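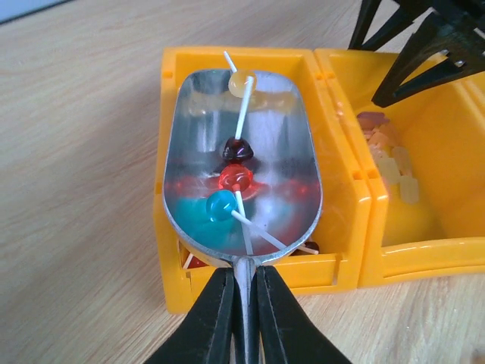
How to Set Up a Scoop-Your-Own Candy Table

Updated April 7, 2022

A candy table for a school fair or a birthday needs less equipment than most people buy for it. The main things are bins that stay put, a scoop that fits inside them, and candy that comes out of the scoop without a fight. These instructions are for a small table, the size we set up at the Sellbridge winter fair every December.

What you need

Plastic bins with straight walls, or divided trays
One metal scoop with a rounded bowl for each kind of candy
Small paper bags, 10 more than the number of guests
A clean tray or plate for resting scoops
Labels and a marker
A damp cloth and a dry one

Step 1: Choose the candy

Mix shapes. Gummy cubes and rounded gummies pour easily and fill a bag fast. Lollipops take up more room than their weight suggests — the sticks hold them apart — so people take fewer. For 27 guests we put out 600 pieces in all and bring a little home.

Buy wrapped candy if the table will be outdoors or if small children will be serving themselves. Unwrapped candy is fine indoors as long as the lids come off right before serving and go back on right after.

Step 2: Wash and dry everything

Wash the bins and scoops in hot water with dish soap. Dry them with a clean towel, then leave them upside down for an hour. Water collects in molded corners and slots, and one wet corner will turn a layer of gummies into a single lump.

Step 3: Fill the bins

Fill gummy bins halfway. A full bin spills when the scoop goes in, and the candy at the bottom gets pressed flat. If the gummies have stuck together in the bag, break them up by hand before they go in. Wear food-safe gloves for this.

Lollipops with short sticks can go in loose. Lay down one shallow layer with the sticks pointing more or less the same way. Keep them in their own bin. Sticks mixed in with gummies make both hard to scoop.

Stand the bins side by side so the walls touch. Two bins pushed together slide around less than two bins standing apart.

Step 4: Use a tray for the smaller things

Small shapes get lost in a deep bin. Put them in a shallow tray with compartments and turn it at a slight angle so that people can reach it from either side of the table. Keep tangly items at one end and loose pieces at the other.

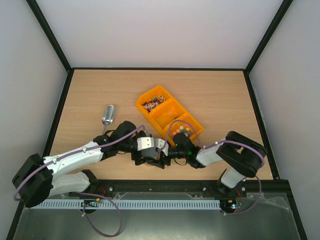

Orange three-compartment tray, with pastel star pieces in the lower-right section and the metal scoop to the left.

Step 5: Scooping lollipops

Gummies need no explaining. For lollipops, slide the scoop in low, with the handle tilted down, and lift slowly. Let the sticks hang over the rim. Four small ones is a good load for a standard scoop. If a stick catches on the wall of the bin, lower the scoop and turn it a little before you try again.

To fill a bag, hold the mouth open, rest the rim of the scoop just inside it and tip. Sticks that cross will come out together — shake gently and they usually separate.

Step 6: Keep the table going

Check it every half hour. Wipe sugar off the scoops with the damp cloth, then the dry one. Top up from the back so the older candy gets used first. Do not pour new gummies over warm, sticky ones. Empty the bin, wipe it out and start again.

Storing leftovers

Gummies keep for several weeks in a sealed container in a cool cupboard. Lollipops should be bagged separately. Write the date on both.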